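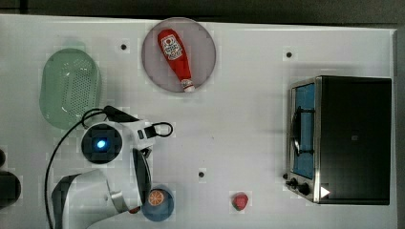 A red ketchup bottle on a round plate, with a green colander nearby.

September
By the Music Desk

Ullik spent most of the summer in a van. The duo played 9 shows on the coast, drove home to Fliltthorpe, and went back into the studio the next morning to finish the vocals on their second album. It comes out on Matos later this fall.

When I called, the singer was at her kitchen table with a cold. She said her voice had held up until the final date and then quit on the drive home.

"I didn't talk for two days," she said. "I wrote everything on the back of a set list. Our drummer said it was the best part of the tour."

The new record has 8 songs and runs just over half an hour. The first one had 13, and she thinks that was too many. She still likes most of them but skips a few when she hears it through.

"We were scared we'd never get to make another one, so everything went on," she said. "This time we cut songs I really loved. One of them had strings. We'd paid for the strings."

The pair met in the school band in Fliltthorpe, where she played clarinet and he played whatever was left over. They started writing together after graduation and put out their early songs themselves. Matos signed them after a show at a bowling alley that drew 178 people, a number she knows from the ticket stubs, which she keeps in a shoebox.

"That was our biggest crowd for a long time," she said. "Half of them were there to bowl, but they'd bought a ticket, so I count them."

The single, "Porch Light," has been on the radio since July. She first heard it in line at a pharmacy and did not tell anyone it was her. The woman ahead of her was humming along and got the chorus wrong.

"I liked her version," she said. "I've sung it that way a couple of times since."
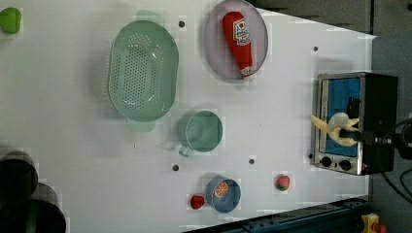

She wrote the song in one evening, but recording it took much longer. They tried it fast, then slow, then with no drums at all. The take on the album is the third one they did, from the first day, and they only went back to it after a friend played the rough mix at a party and people asked what it was.

The drummer, who joined the call late, said he would have kept working on it. "I wanted to fix the ending," he said. "I rush it. You can hear me rush it. I've been told to leave it alone."

Neither of them reads reviews. His mother does, and she sends the good ones. The singer said she can tell how a record is doing by how often his mother texts.

The fall tour opens in Ullport, where they have been booked into a theater with real seats. They have never played to a seated crowd and are working out the order of the set. The quiet songs will probably go first, and there will be a keyboard player on stage with them for the first time.

"I keep thinking about people sitting down with their coats on their laps," she said. "I don't know what to do with my hands for that. I might bring the clarinet."

Contact the music desk | All rights reserved | Back to top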